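Who Stays After Sixty-Seven Minutes? Substitutions in Student Football
Project report by Saimi Karppinen
Mar 26, 2023

I have loved football since I was small, so when we were told to choose our own topic I knew straight away it would be substitutions (my poor flatmates have heard plenty about them!). I wanted to find out whether a fresh winger really changes a match, or whether we only remember the times it did.

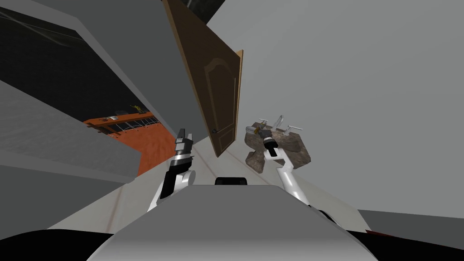
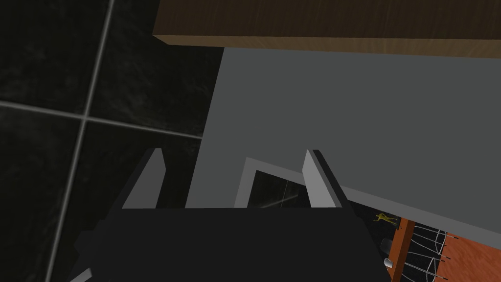
I followed 4 teams in our local student league, Sanora, Prasover, Serra and Anitz, from September onwards, and wrote down every change their coaches made. By the end I had 200 substitutions in my notebook, and a very wet notebook it was too. The middle one came in the 67th minute, later than I had guessed.

Serra were the bravest and often changed a winger at half-time. Anitz liked to wait until the last 10 minutes, even when they were losing, and I must admit I shouted at them once or twice from the touchline. Their coach was very kind about it afterwards and let me ask all my questions over a cup of tea.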